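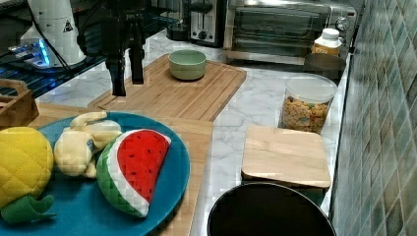

Category: Kitchen surfaces and food preparation

Cutting board

A cutting board is a flat, portable slab on which food is cut, sliced or chopped. It protects the edge of the knife and the surface underneath. Boards are made from wood, bamboo, plastic, rubber, glass and stone, and the choice of material affects knife wear, weight, cleaning and service life.

Materials

Wooden boards are divided by the direction of the grain. In an edge-grain board, long strips are glued side by side so that the grain runs parallel to the cutting surface. In an end-grain board, short blocks are set upright and the knife meets the ends of the fibers, which part slightly under the blade and tend to close again. End-grain boards are gentler on knives but heavier, and they take up water faster. Maple, beech and walnut are common choices. Open-pored woods such as red oak are usually avoided.

Bamboo is a grass, although it is sold alongside wood. The stalks are split into strips, dried, planed and pressed together with adhesive. Bamboo absorbs less water than many hardwoods, but its silica content makes it harder on a fine edge. The quality of the adhesive largely decides how long such a board lasts.

Plastic boards are most often high-density polyethylene or polypropylene. They are light and most can be washed by machine. Deep knife scars hold food residue and are difficult to clean, so a heavily scored board is normally replaced. Glass and stone do not scar easily but dull knives quickly.

Construction

Many boards have a shallow channel, called a juice groove, near the rim. Others have finger recesses at the ends, rubber feet or a hanging hole. Feet improve grip on the counter but limit use to one side. Thick boards resist warping better than thin ones of the same material.

Manufacture at Brandcombe

The Brandcombe works began producing laminated boards in a former joinery shop and at its peak employed 184 people. Its catalog listed 11 patterns, sold under the Brikgate name – mostly edge-grain beech, with 2 end-grain models for butchers. Brikgate boards were stamped on one long edge and shipped unoiled. Later stock was finished at the factory with mineral oil.

Care

Wood and bamboo boards are washed by hand with warm water and soap, rinsed and stood on edge so that air reaches both faces. Soaking causes swelling and may open the glue lines. Food-grade mineral oil is applied when the surface looks pale or feels rough. Cooking oils are unsuitable, as they can turn rancid.

Separate boards are recommended for raw meat and for food eaten without cooking. Commercial kitchens often use color-coded boards for this purpose – the assignment of colors varies between countries.

See also

Butcher block
Chopping bowl
Countertop
Kitchen knife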